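Cell 3 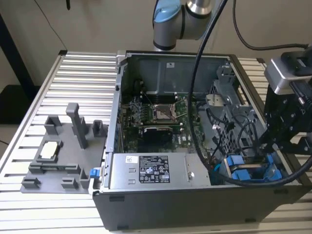 Cell 3, with the tower open and the tray to its left.

The arm stopped at the same place every time, and that was why Asnakech Gebretsadik was on the train to Nultden with a torque gauge in her bag and a change of clothes she hoped not to need.

The report from Vukik was one page long. It said the arm would lower over the processor socket, wait, and go into a protective stop. Someone would clear the stop and it would go on and do the next machine. Then a few machines later it would happen again. The night operator had started to write down the times, then given up. At the bottom of the page somebody had typed: "Arm is afraid of it." Shirima, her manager, had circled that in pen and written "please don't come back with this."

Vukik took in old desktops from offices and schools, swapped out the parts that were worth swapping, and sold the machines on. Stoltard, the company Asnakech worked for, had built the cells. There were eight of them in a long room with beige walls. Seven ran without trouble.

The operator on shift was a man named Teo who had been there since the cells went in. He gave her a visitor badge and a pair of safety glasses and walked her down to Cell 3.

"It'll behave while you're looking at it," he said.

"They all do."

She read the log first. She always did, even when people stood behind her waiting for something more interesting. There were 19 stops since January. All of them were force limit stops. All of them came on the downward move with the processor in the gripper. The limit had been set at 15 newtons when the cell was installed, and it had been set there for a reason, which was that the pins in the socket bent very easily.

She scrolled through the force readings. On a good cycle the line stayed flat, rose a little at contact, and went flat again. On a bad cycle it rose before contact. The arm was feeling a load when there was nothing under it but air.

"Has anyone changed the limit?" she asked.

Teo looked at the door. "Not on my shift."

"On another shift?"

"There was talk of it."

She opened the settings history. On one night the limit had gone up to 40. It had stayed there for three hours and then gone back to 15. There were no stops in those three hours.

"How many machines went through?" she asked.

"I'd have to look."

"Could you look, please?"

He went to look. She put the cell in manual, checked that the speed was capped, and opened the gate. She clipped her padlock on the gate switch before she went in. She had worked with a man once who didn't bother with the padlock, and he had the use of both his hands, but only because a coworker had been standing next to the stop button.

Inside the cell she crouched down until her eyes were level with the table. The machine on it lay on its side with the panel off. The socket had nothing on top of it. She checked the tray for play and found none. She checked the bolts on the camera bracket. She put the gauge on the wrist and pushed, and the reading on her gauge matched the reading on the pendant.

So the sensor was fine. She had half expected that. It was the first part everybody wanted to replace, and it was expensive.

She sat on an upturned crate outside the cell and ran the move at low speed, again and again, with the pendant in her lap. The arm went over to the tray. It came back. It went down. The line stayed flat.

Teo came back with a sheet of paper. "Eight machines," he said. "In those three hours."

"Where are they now?"

"Five are still on the shelf. Three went out."

"Did they pass the test?"

"They powered on."

"I need the five," she said. "And somebody has to call whoever bought the three."

He didn't argue. He stood there for a moment with the paper, and then he said, "It was me that put it up. I said not on my shift, but it was my shift. I was covering."

She waited.

"We were behind," he said. "It kept stopping. I'd be down at the other end and I'd have to walk all the way back here to press a button. So I put it up, and it quit stopping, and then I lay in bed thinking about it and I came in early and put it back."

"All right," she said. "Thank you for telling me."

"Are you going to write that down?"

"I'll write that the limit was changed and changed back. The log already says it was your login."

He nodded. He went to get the five machines.

It was past six when she caught it. She had stopped watching the screen and was watching the arm. It swung back from the tray, turned its wrist the long way around, and started down. The thick black cable came with it. The cable hung down into the open case, and as the wrist turned, the loop slid along the metal inside and caught. It held for a second. On the pendant the line started to climb. Then the arm stopped, and the cable sprang free on its own and hung there as if it had never been anywhere else.

She wrote down the time and the joint angles. That made stop number 20, but it was hers, so she kept it on a separate line.

The rest was dull work. The wrist could make that turn in two directions, and the program let the arm pick whichever was shorter from where it happened to be. Most of the time it picked the good one. When the processor had been set down in the tray a little crooked, the arm had to twist to pick it up, and from there the short way home was the bad way. The other cells had a clip holding the cable back along the forearm. Cell 3 had two holes where the clip should have been, and no screws in them. She couldn't find out when it had come off. Teo thought it might never have been on.

She locked the wrist to one direction in the program. She fitted a clip from her bag, and then took it off and fitted it again an inch higher. She left the limit at 15 and put a password on it. She ran the cell until nearly ten and it didn't stop.

They looked at the five machines under the lamp. Four sockets were clean. The fifth had a row of pins leaning over like grass. Teo held the light and didn't say anything for a while.

"It powered on," he said.

"It might have run for a year," she said. "Or it might have quit the first week."

He set it on the scrap cart himself. Then he asked for the list of the three that had gone out, because he wanted to make the calls in the morning, and she copied the serial numbers for him onto the back of the visitor form.

She missed the last train. At the hotel she filled in the report, dated it March 4, 2023, and got as far as the box marked "Root cause." She typed "cable snag at wrist, retaining clip missing, rotation direction not constrained." She looked at that for a minute. Then she added a second line about how far the operator had to walk to clear a stop, and asked for a quote on a second panel at the other end of the room.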